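Altley Workshop Build: Project Report
Submitted 18th April

Aim

The project set out to get a humanoid robot to handle clothes on a hanger in a room laid out like a bedroom. Folding was left out because it needed more time than we had. We began in September with the step platform and the room layout, and moved on to the arm work once both were finished.

Build

The step platform is pine and has two levels. It stands against the side of the bed so that the robot can reach over the mattress. We left the wood unfinished. The arm is driven through our own control program, which we called Nodano, and the log files are kept by a second program, Prultari.

The jacket was chosen for its colour, as bright yellow is easy to separate from a grey sheet.

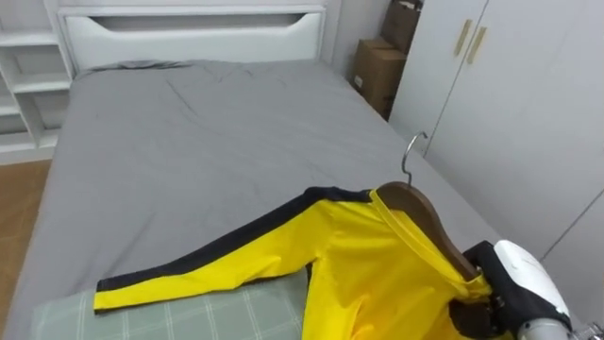
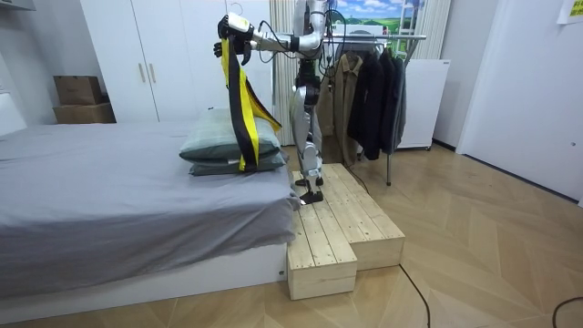
Working at the bed with the yellow and black garment. 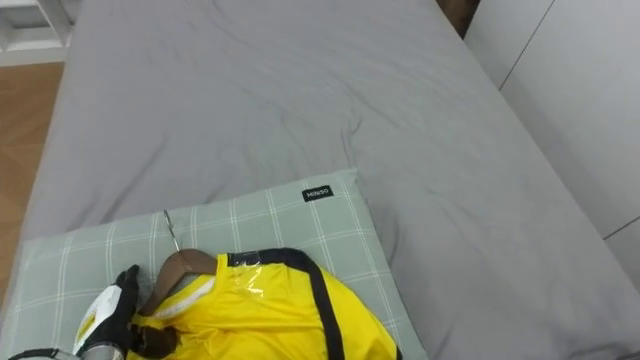

Method

Each run was started by hand and given a time limit of 97 seconds. A run counted as a pass if the hanger was still in the fingers at the end. We did 117 runs in all. The first 30 were used to set the grip force and are not included in the results.

Results

Of the runs that counted, 50 were passes. Most of the failures came from the hanger turning in the grip when a sleeve caught on the bedding. A few were caused by the program stopping early, and this was traced to a loose connector.

Further work

The next group should fit softer pads to the fingers and try a heavier coat. The cables on the floor also need a proper cover. Spare pine is on the rack by the workshop door, and the cutting list is in the project folder.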